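Skinby sticks, release 2: README and fault notes

Recorded on the Plekness cell at Urby. Read the fault section before you use the success labels. 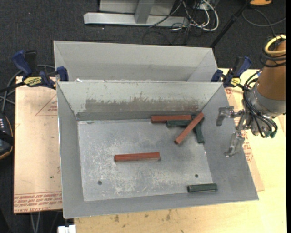

Mawar Mangundap wrote after the first release that the labels could not be right: she had trained on them for a week, and the model had learned to go for sticks lying close against a wall and close on air. She asked whether anyone had checked the success flag against the pictures.

We had not. When we did, she was right, and release 2 is the outcome. The first release has been withdrawn. Please delete any copy you have.

What is in the set

871 grasp attempts on short sticks in a grey sheet-metal bin. The sticks are red-brown or dark green. Each attempt has one still from the fixed camera, the planned grasp pose, the joint log for the arm, the gripper position log and a success flag. The stills are as they came from the camera. Nothing has been cropped or colour-corrected, so the cables, clamps and carpet are all in there.

Attempts are numbered in the order they were made. Numbers were never reused, and attempts that ended in a stop are kept in.

What went wrong

There were two separate faults. They overlapped for part of the recording, and it took us longer than it should have to see them as two.

Fault A: false success from the gripper

The success flag in the first release came from the gripper alone. If the fingers stopped before they were fully closed, the attempt was marked as a success. This works in the middle of the floor. Near a wall, one finger can meet the sheet metal on the way in and stall there, and the controller reads that as a stick held between the fingers. The arm then lifts, carries nothing to the drop point, opens, and the log says it all went well.

The drop point had no sensor of its own. A scale had been planned and was left out to save time.

Solène Coste found the pattern by plotting false successes against distance to the nearest wall. Nearly all of them sat along the walls and in the corners. Sticks in a cluster against the back wall were the worst case, as the planner likes the top stick of a pile and does not think much about what is behind it.

Fault B: the bin moved

The planner takes the bin position from a calibration file and never looks for the bin again. When a finger pushes hard on a wall, the bin can creep along the table. Each push was small. By the time the arm made its first protective stop, the real wall was well inside the area the planner treated as free.

The arm stopped itself 2 times in all. Both times it was pushing down on a side wall with the fingers open, short of the force that would have damaged anything. No one was inside the marked area either time. After the first stop the operator cleared the fault and carried on, which is the thing we would most like other groups to avoid. The same wall was hit again later that day with the same stale calibration.

Work was halted after the second stop and started again on Aug 1, 2019, with the calibration redone.

What we changed

- Bin position is checked against the calibration at the start of each run. A failed check stops the run and needs a person to sign it off.
- The planner keeps a margin from each wall. Grasps inside the margin are still tried, at reduced speed and with a lower force limit.
- A protective stop now ends the run. It cannot be cleared from the pendant and resumed.
- Success is decided from the next still: the target stick must be gone from the bin.

All flags in release 2 have been redone by hand to that last rule, by two people working apart. Where they disagreed the flag is "unsure". We have not tried to settle those.

Which attempts to trust

Attempts 1 to 600: made before the halt. Flags are corrected. The planned poses are in the old bin frame and should not be used for anything that needs the wall position. The joint log is fine.

Attempts 601 onwards: made after the halt. Poses and flags can both be used.

The column calib_ok is 0 for the first group and 1 for the second. The column flag_v1 holds the old, wrong flag - kept in case you want to study the fault itself, and for no other use.

Known problems still open

Wear on the floor and back wall of the bin shows up in the stills as light and dark marks. Some edge detectors pick up the longer ones as sticks. The bin floor also has small round holes which can give false points in the same way.

Finger stall current is not logged. We asked Lemaire for a firmware option to record it and are waiting to hear. If it comes it will go into an October release, along with the drop point scale.

The cable bundle at the wrist was not checked after the stops as carefully as the arm was. It has given no trouble so far. It is now on the weekly list.

Reporting errors

Send the attempt number, the release number and one line on what looks wrong. A hunch is fine. The first report we had was little more than that.

Related items
Plekness cell: start-up and stop procedure
Skinby sticks: file layout and column names
Bin calibration check, script and notes
Withdrawn releases

Contact: Skinby data, Urby | © 2019 Urby | Back to top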